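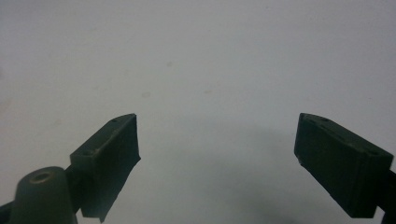 Gripper open, nothing between the fingers.

Disska: known problem, read before training

Hi! So I recorded 3658 episodes for this set back in June, and 600 of them have a bad gripper width. The encoder slipped on its shaft and kept logging "closed" while the fingers were wide apart. I missed it for three days (ugh).
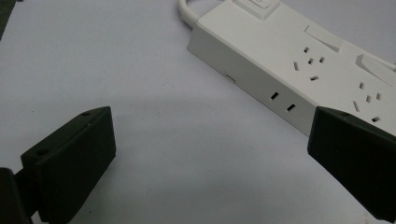
The width check I wrote afterward compares the logged number with the fingers in the video. It's easiest on clips like the one with the white power strip, where there's plain tabletop between the two fingers and a "closed" reading is obviously wrong. Dark backgrounds gave me more trouble.

Bad episodes have width_ok set to false. Please don't replay them on a real arm, mine drove its fingers into the table at Prudamwood that way.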